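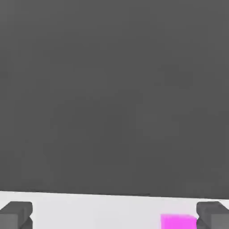 4 min read

From: Imelda Villanueva
To: Hudis users list
Date: 2019-06-12
Subject: Re: [hudis-users] Wrist view only, and the off-centre grasp

Hi Ramil, and hello to everyone else who's been following along,

Thanks so much for your note, and sorry for the slow reply. I wanted to rerun a few things before answering, and then the long weekend got in the way (we had my sister's kids here, and you can imagine how much simulation work got done). I've put my answers in between your questions, the old-fashioned way.

Ramil Sarmiento wrote:

> We tried your wrist-only policy in Hudis with the default cube task
> and it does well when the cube starts near the middle. Once the cube
> is over to one side it gets strange. Sometimes the gripper closes
> straight away and shoves the cube along. Did you see this at your
> end, and is it the policy or the data?

Yes, we saw it, and I'm fairly sure it's the data. The wrist view at the top of this message is the sort of thing I mean. The magenta cube is between the fingers, so by the crude test we used for labelling (is it inside the gap, yes or no) it counts as ready to grasp. But it's right up beside the right finger, with all that open tabletop to the left of it, and only the top part of it is in view. Our first demonstrations were nearly all tidy ones, with the cube well centred before anyone thought of closing. The policy learned that cube in the gap means close, and it never had any cause to learn the little sideways shuffle that you or I would do without thinking.

What we did about it was pretty humble. We took 1000 of the original demonstrations and added 153 new ones that start in awkward spots on purpose, with the cube hard up against one finger or the other. The person driving has to centre first and close second. I recorded most of them myself over two very quiet afternoons with a big pot of tea, and my favourite one is still the one where I got left and right mixed up and had to come all the way back around!

> Did you change the loss at all, or only the data?

Only the data. We did try weighting the new ones more heavily, and it made the arm dither over perfectly good grasps, so we took that out again.

On 40 held-out starts with the cube off to one side, the retrained policy failed on 2. Both of those had the cube so low in the view that I suspect there simply wasn't enough of it for the network to go on. I'd be careful about reading too much into that figure, though. The table is pale, the background is dark grey, and the cube is the only bright colour going, so it's about as kind a setting as you could ask for. I'd love to see somebody try it with a cube that's closer in colour to the fingers.

> We're also wondering about adding an overhead camera.

You certainly could, and I expect it would help with the approach. I've held off because the whole point for me was to find out how far the wrist view goes on its own, and I'm a bit stubborn about finishing one question before I start the next. If your group wants to try it, please do, and I'll happily send you the start positions so we're comparing like with like.

One small warning if you're moving between Hudis and the older Akard build: the finger opening is normalized differently, and a fully open gripper in one is read as fully closed in the other. I lost most of a day to that and was quite rude to my computer. Check it before you start training and you'll save yourself some grief.

I'm hoping to have the new demonstrations cleaned up and shared by August. There are a few where I bumped the table edge and I'd like to decide whether those stay in. If anybody has strong feelings about keeping clumsy recordings in a set like this one, I'd be glad to hear them, on the list or off it.

Thanks again for trying it out, Ramil. It's a real pleasure to know that it's running on a machine other than mine.

Warmly,
Imelda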